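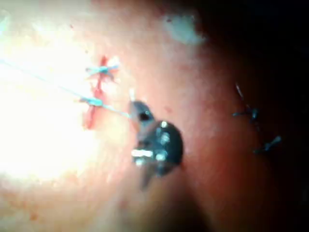
Why thread size still matters

Suture is sold by a numbering system that runs backward. A size 2 is heavy cord. A size 0 is thinner, and from there each added zero makes the strand finer, so that 3-0 is thicker than 5-0. The scheme dates from a time when makers had not expected to produce anything below size 1, and the zeros were added as drawing methods improved.

Zuzana Štefanec runs the test bench at Csizmadia, a thread mill in Flaltport. Her group pulls 32 strands from each production lot and checks diameter at three points along each one. Then the strands are knotted and pulled until they break. The knot is the part that counts. A strand bends sharply where it crosses itself, the load collects there, and the break nearly always starts within a few millimeters of that point.

Material changes the result. Braided thread grips itself and holds with fewer throws, but the gaps between filaments can carry fluid along the strand. Monofilament is smooth and passes through tissue with little drag – it also remembers the shape of the packet and tends to slip, so extra throws are needed.

Color is a simpler matter. Dye is added so the thread can be told apart from tissue and blood, and the permitted dyes are few.

Libor Oravec, who buys for the clinic in Trurkham, keeps 50 boxes on the shelf and rotates them by expiration month. Absorbable types get the closest watch. They break down by reacting with water, and a pouch with a poor seal lets that begin in storage. In August he moves the stock to an inside room, away from the loading door, and logs the humidity at 3 p.m.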